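Padlow hand-held gripper, two-unit kit: review
Posted 25 Apr 2025

I bought the Padlow kit to collect pick-and-place examples at home for a small policy we are training. It comes with 2 grippers, spare finger pads, a charger and a case. We had been using the Clikier, so most of my comparisons are to that.

Setup took 30 minutes, most of it spent on calibration. The steps in the manual are in the wrong order: pair both units before you run the finger width check, or it will fail.

The trigger is lighter than the Clikier's and my hand lasted longer. I recorded 133 episodes over two evenings and threw out the ones where tracking dropped. Nearly all of those were next to a plain wall, so leave some clutter in view. Patterned cloth helps too.

The pads are soft and hold round things well. Fruit is a good test for any gripper, and a row of mixed sizes shows quickly whether you are closing too early. Large oranges need the fingers almost fully open, and you have to come in straight.
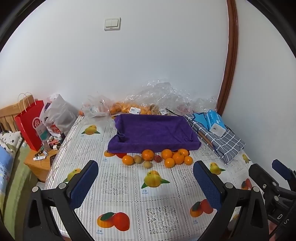 Lining a tray with cloth makes placing harder, as a finger can catch in a fold on the way out. I kept those episodes and labeled them. The Fitadar software lets you tag a clip right after you stop recording, but there is no undo, and export stops without a message once you select more than 80 clips. Ma, the free viewer, opens the same files and is faster for trimming.

Battery life is fine. The case is too small for both grippers with the pads on.

Four stars. I would buy it again, but I'd order extra pads with it.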